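Zur Trennung von Wahrnehmung und Ablaufsteuerung bei zweiarmigen Montageaufgaben

Im November habe ich an dieser Stelle angekündigt, die Überarbeitung unserer Steuerungssoftware zu dokumentieren, sobald die Schnittstellen als stabil gelten können. Dieser Zeitpunkt ist nun erreicht. Der vorliegende Beitrag beschreibt den Stand der Komponenten Pulside (Wahrnehmung) und Szalai (Ablaufplanung) sowie die Entscheidungen, die zu ihrer Trennung geführt haben. Die Bewegungserzeugung, intern unter dem Namen Starer geführt, wird nur insoweit behandelt, als sie von den Änderungen betroffen ist.

Die Beiträge auf dieser Seite geben meine persönliche Auffassung wieder und stellen keine Verlautbarung meines Arbeitgebers dar.

Ausgangslage

Bis zum Sommer lief die gesamte Verarbeitung in einem einzigen Prozess. Die Posenschätzung schrieb ihre Ergebnisse in ein gemeinsames Weltmodell, aus dem die Ablaufsteuerung ebenso las wie die Kollisionsprüfung. Diese Bauweise war für Aufgaben mit einem Arm ausreichend. Bei zwei Armen, die abwechselnd oder gemeinsam an einer Montageplatte arbeiten, traten jedoch regelmäßig Zustände auf, in denen Planung und Kollisionsprüfung mit unterschiedlich alten Posen desselben Bauteils rechneten.

Aarne Riihimäki hat die Aufzeichnungen eines Quartals durchgesehen und 391 Abbrüche nach Ursachen geordnet. Der größte Anteil entfiel auf veraltete Objektposen, der zweitgrößte auf Verdeckungen durch die eigenen Arme. Fehler der Greifplanung im engeren Sinne spielten eine deutlich geringere Rolle, als wir angenommen hatten. Die Auswertung lag mehrere Wochen unbeachtet in unserem Ablagesystem, was ich mir selbst zuzuschreiben habe.

Die Montageplatte mit ihren blauen Teilen ist für Fragen dieser Art gut geeignet. Das zahnradförmige Teil liegt nahe am oberen Rand und damit im Arbeitsbereich der linken Hand; die Zylinder unterscheiden sich teils nur in Durchmesser und Höhe und stellen an die Klassifikation höhere Anforderungen als an den Griff selbst.
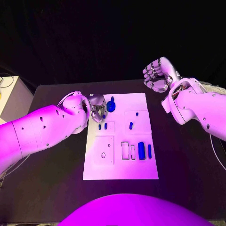 Aufbau der Wahrnehmung

Pulside wird nunmehr als eigenständiger Dienst betrieben. Er veröffentlicht für jedes erkannte Bauteil eine Pose, eine Klasse, einen Zeitstempel und ein Gütemaß. Neu ist, dass eine Pose nach ihrer Veröffentlichung nicht mehr verändert wird. Jede Aktualisierung erzeugt einen neuen Eintrag mit fortlaufender Nummer, und jeder Planungsschritt verweist auf genau eine solche Nummer. Auf diese Weise lässt sich im Nachhinein feststellen, mit welchem Wissen eine Bewegung geplant wurde.

Die Gültigkeitsdauer einer Pose ist einstellbar. Für ruhende Teile verwenden wir derzeit 3000 Millisekunden. Für Teile, die von einer Hand gehalten werden, gilt eine andere Regelung: Ihre Pose wird aus der Vorwärtskinematik des Arms und einem beim Greifen bestimmten Versatz berechnet, die Kamera dient in diesem Abschnitt nur der Überprüfung. Weichen beide Quellen um mehr als den zulässigen Betrag voneinander ab, wird der Versatz verworfen und neu bestimmt.

Besondere Aufmerksamkeit verlangte die Farbsegmentierung. Die frühere Fassung arbeitete mit festen Schwellen im Farbraum und war gegenüber Änderungen der Beleuchtung empfindlich. Unter stark farbigem Licht verschieben sich die Farbwerte der hellen Armverkleidung so weit, dass eine auf neutrales Licht eingestellte Maske für den eigenen Roboter unbrauchbar wird. Wir leiten diese Maske inzwischen aus dem kinematischen Modell ab und projizieren sie in das Kamerabild. Farbe geht nur noch als eines von mehreren Merkmalen in die Erkennung der Bauteile ein.

Offen ist die Behandlung der Kabel. Sie sind im kinematischen Modell nicht enthalten und werden von Pulside gelegentlich als unbekannte Hindernisse gemeldet. Graham Ackroyd hat vorgeschlagen, einen erweiterten Bereich um die Unterarme pauschal auszunehmen. Ich halte dies für vertretbar, solange die Ausnahme in den Aufzeichnungen kenntlich bleibt, und werde sie in dieser Form übernehmen.

Ablaufplanung

Szalai beschreibt eine Aufgabe als Verhaltensbaum, dessen Blätter jeweils einem Arm oder beiden Armen zugeordnet sind. Ein Blatt darf erst ausgeführt werden, wenn die von ihm benötigten Bereiche des Arbeitsraums reserviert sind. Die Reservierung erfolgt über einen zentralen Verwalter, der keine Kenntnis von der Aufgabe besitzt und ausschließlich Volumina vergibt und zurücknimmt.

Die erste Fassung unterteilte die Platte in feste Zonen. Das war leicht zu prüfen, führte aber dazu, dass ein Arm auch dann wartete, wenn der andere eine benachbarte Zone lediglich am Rand berührte. Die jetzige Fassung reserviert das überstrichene Volumen der geplanten Bahn zuzüglich eines Sicherheitsabstands von 40 Millimetern. Bei der Feinpositionierung wird dieser Abstand auf 15 Millimeter herabgesetzt, sofern sich der zweite Arm in Ruhe befindet.
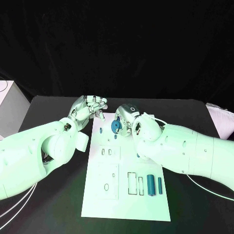 Die Freigabe reservierter Volumina war der Teil der Arbeit, der die meisten Korrekturen erforderte. Ursprünglich wurde ein Volumen zurückgegeben, sobald der zugehörige Arm seine Zielpose erreicht hatte. Hält der rechte Greifer die runde Scheibe mit der Nabe knapp über dem Papier, während die linke Hand mit zusammengeführten Fingern auf ihn gerichtet ist, so genügt eine solche Bedingung nicht: Das gehaltene Teil ragt über die Hülle des Greifers hinaus und muss dem Arm zugerechnet werden, solange der Griff besteht. Szalai fügt die Geometrie des Bauteils daher beim Schließen des Greifers dem reservierten Volumen hinzu und entfernt sie erst, wenn Pulside eine neue, freistehende Pose mit ausreichendem Gütemaß gemeldet hat. Bleibt diese Meldung aus, verharrt der Baum im betreffenden Blatt und fordert eine erneute Aufnahme an.

Für gedruckte Vorlagen gilt eine Besonderheit. Umrisse auf Papier besitzen keine Tiefe und liefern der Kraftregelung keinen Hinweis auf eine gelungene Ablage. Die Prüfung stützt sich in diesem Fall allein auf die Lage des Teils relativ zum Umriss. Die Abbruchbedingungen wurden entsprechend getrennt, und eine Aufgabe muss nun ausdrücklich angeben, ob ihre Ziele als Vertiefung oder als Markierung zu behandeln sind.

Werkzeuge und Aufzeichnung

Zur Auswertung steht mit Brirnider ein Programm zur Verfügung, das Verhaltensbaum, Reservierungen und Posen auf einer gemeinsamen Zeitachse darstellt. Die Aufzeichnungen werden unverändert abgelegt; Korrekturen an Zeitstempeln erfolgen ausschließlich beim Einlesen. Ältere Aufzeichnungen aus der Zeit vor der Trennung lassen sich öffnen, enthalten jedoch keine Posennummern und sind für die Ursachensuche nur eingeschränkt verwendbar.

Als nächste Arbeiten sind die Anbindung der Kraftmessung an die Blätter der Ablaufplanung und eine Überarbeitung der Fehlermeldungen vorgesehen. Letztere sind derzeit in drei verschiedenen Formaten vorhanden, von denen eines auf einen Entwurf zurückgeht, den ich vor längerer Zeit als vorläufig bezeichnet hatte. Hinweise zur Benennung der Fehlerklassen nehme ich über die Kommentarfunktion entgegen.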